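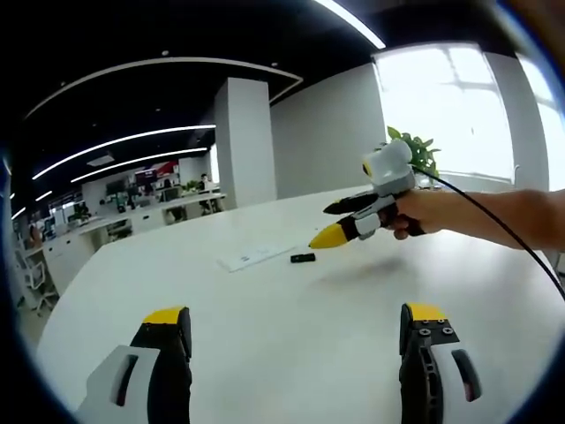
biltari-sync

Time alignment and episode cutting for recordings made with two hand-held grippers. Part of the Drosell tooling. Maintained at Skultix.

Status: usable, file layout may still change. Last edited 2021-08-23.

What it does

Each gripper writes its own video and its own motion log, and the two clocks drift apart. biltari-sync reads both recordings, estimates the offset, resamples everything to the left gripper's timestamps and cuts the result into episodes. It does not estimate camera poses. Run Etim first for that.

Install

Clone the repository and run

pip install -e .

Python 3.8 or later. ffmpeg has to be on the path.

Usage

biltari-sync align session_dir --out aligned
biltari-sync cut aligned --min-seconds 4
biltari-sync check aligned

align expects one subfolder per gripper, named left and right. If either is missing it stops with exit code 6. cut looks for a full open-close-open of the fingers at the start and end of every episode. Anything shorter than --min-seconds is dropped and listed in skipped.txt.

Finger width

Width is read from the yellow fingertips with a color threshold in HSV. The defaults are in config/tips.yaml. Strong window light on a glossy white table can wash the tips out, so check the mask before a long session:

biltari-sync mask video.mp4 --preview

When only one tip is found, width is set to NaN for that sample and the flag tip_lost is raised. Gaps of up to 13 samples are filled linearly. Longer ones are left alone -- filter on the flag if your training code can't take NaN.

The other gripper is often in view and its tips are yellow too. The detector only searches the lower part of the image by default (search_band in the same file). Do not widen the band for two-handed tasks.

Known issues

- Offset search fails if neither gripper moves in the first few seconds
- check reports false drift on sessions with more than 51 episodes
- No Windows support

License

MIT for the code. Recordings are not included.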